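Reswood County Elections Office
Employment and Temporary Assignments

Ballot Processing Technician (Temporary, Full Time)

Posted March 15, 2023
Reports to: Haiyan Xu, Ballot Operations Supervisor
Work location: Central Count Facility, Bustosura Street entrance
Openings: 6

Position summary

The Elections Office is hiring temporary technicians to receive, sort, inspect and scan returned mail ballots for the coming municipal and school district election. The work is done in teams of two. Each team is made up of members of different political parties or of no declared party, as the county's ballot handling procedure requires. Applicants are asked to state their party registration for this purpose only. It has no effect on scoring.

The assignment runs for seven weeks, including one week of paid training. Technicians who complete it in good standing may be placed on the recall list for the December runoff, if one is held.

Duties

Receive sealed ballot containers from drop box crews and check seal numbers against the transfer log.
Run return envelopes through the Prodell sorter and clear feed jams.
Set aside envelopes with a missing signature, a missing date or visible damage, and route them to the cure desk.
Open envelopes, separate the ballot from the secrecy sleeve, and flatten ballots for scanning.
Inspect ballots for tears, stains, stray marks and ambiguous marks. Ballots that the scanner cannot read go to the duplication board. Technicians do not interpret voter intent.
Complete batch sheets in ink. Corrections are made with a single line and both team members' initials.
Reconcile batch counts at the end of each shift. A team does not leave until its counts match or a discrepancy form has been signed by the supervisor.

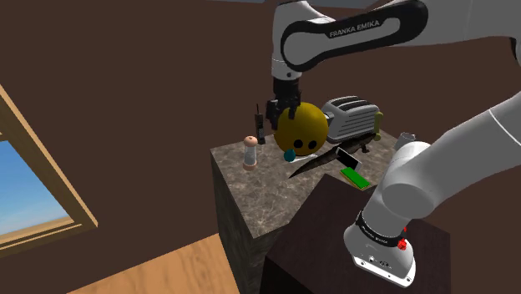 Robot arm with yellow and teal balls, computer rendering.

Minimum qualifications

Registered voter in the state at the time of appointment.
High school diploma or equivalent.
Able to read printed and handwritten English at a working pace. Reading knowledge of a second language is useful but not required.
Able to stand or sit for long periods and lift a ballot container of up to 30 pounds, with or without accommodation.
Basic keyboard skills. Experience with the Yuan batch tracking system is helpful - training is provided to those without it.

The following persons may not be appointed: candidates on the current ballot, the spouse, parent or child of such a candidate, and paid campaign staff. Holding a party precinct position is not a bar, but it must be disclosed on the application.

Schedule

Training week is Monday through Friday, day shift. After that, shifts are assigned by the supervisor and include two Saturdays. On election night, technicians should expect to work until the last drop box container has been logged in. Leave requests for election week and for the canvass period are not approved except in an emergency.

Conditions of work

The processing floor is under video recording and open to credentialed observers at all times. Technicians wear a badge and a colored vest. Phones, smart watches, bags and pens other than the county-issued red pen are stored in a locker before entry. Food and drink are limited to the break room. Technicians do not discuss ballots, counts or batches with observers - questions from observers are referred to the supervisor.

Pay

Hourly, at the county's Temporary Clerical Grade 2 rate. Overtime is paid according to county policy. The position carries no health or retirement benefits. Parking is free in the rear lot with a permit issued on the first day.

How to apply

Submit the county application form, the party registration statement and the names of two references who are not relatives. Forms are available at the front counter of the Elections Office and on the county employment page. Resumes are accepted as an attachment but not in place of the form. Incomplete applications are not returned for correction.

Qualified applicants will be scheduled for a 20-minute skills check consisting of a sorting exercise, a batch sheet exercise and a short proofreading task. Appointment is subject to a background check and to signing the election worker's oath.

Requests for accommodation during the application process, and questions about eligibility, go to Nighat Bhutto, Personnel Coordinator, at the Elections Office front counter.

Applications are reviewed in the order received. The posting closes when all openings are filled.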